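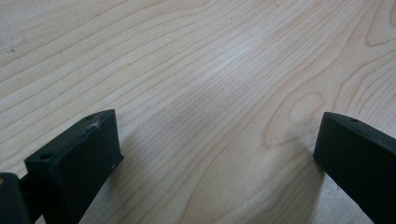 Elvira Mamani told us on the first morning that she would believe in a kitchen robot on the day it wiped a table and then noticed it had missed a bit. She has run the lunch room at Lelotville for many years, and her remark stayed with us through the whole study, partly because it was fair and partly because our machine was so far from meeting it.

Reading time: 14 min

4. Clearing and wiping: results from the lunch room

Figure 1. View from the gripper over the tabletop, fingers open, nothing held.

We had expected the clearing of cups and plates to be the hard part of the work, and wiping to be the easy bit we could tuck in at the end of each session. Most earlier work at Dadeck, our own included, had treated a table as the place where interesting objects sit, and once the objects were gone the episode was over. Anyone who has ever closed up a kitchen knows that the job is only half done at that point, and we are grateful to Mrs. Mamani for saying so, more than once and with good humour.

Across the study the arm made 748 attempts at tabletop chores. Of these, 193 were wiping attempts, in which it had to pick up a folded cloth, find any mark that wanted attention, and go over it until the surface was clean. A person from the lunch room judged each result by eye and by running a hand over the wood. Only 76 of the wiping attempts were passed on the first go. Clearing did a good deal better, and we report it separately in Section 5 so that the one result doesn't flatter the other.

The trouble with wiping lay mostly in deciding what counted as dirt. Figure 1 gives a fair idea of the problem. The grain in a pale tabletop bends and loops, the finish throws back a patch of light, and each finger lays its own soft shadow on the wood. There is also a tiny dark speck toward the upper left, and we would ask the reader to find it before going on, as it took two of the authors rather longer than we care to admit. Our first detector, trained on scenes from the Huaranga set, was drawn to curved grain of this sort again and again, and would scrub patiently at a pattern that belonged to the wood while a real crumb sat a hand's width away.

Morfudd Bowen suggested that we let the arm look twice from slightly different heights before it reached for the cloth. A patch of glare moves when the viewpoint moves, and a stain stays where it is. This simple habit, borrowed from the way most of us tilt our heads at a counter, got rid of a great many needless passes. It did little for the grain, which stays put just as faithfully as a coffee ring does. For that we kept a memory of each table in its clean state, taken at the start of the day, and compared against it. The method works nicely until somebody turns the table around, and on one Monday somebody did.

Holding the cloth brought its own difficulties. Two hard fingers press well at their tips and poorly everywhere else, so a folded cloth tends to bunch in the middle and leave a thin dry strip down one side. We tried the wider pads sold by Prodik and found them kinder to the cloth, though clumsy with teaspoons, and swapping them over between chores cost us more time than the better wiping saved.

Can the machine do the chore, then? On a bare table, with a clean reference and a patient supervisor, it can do a part of it, slowly. We would not leave it alone with a lunch room at half past one. Mrs. Mamani has offered to keep judging for us when the work resumes in December, and we intend to hold the arm to her standard, including the part about noticing what it missed.

We use cookies to remember your reading preferences. Accept | Manage settings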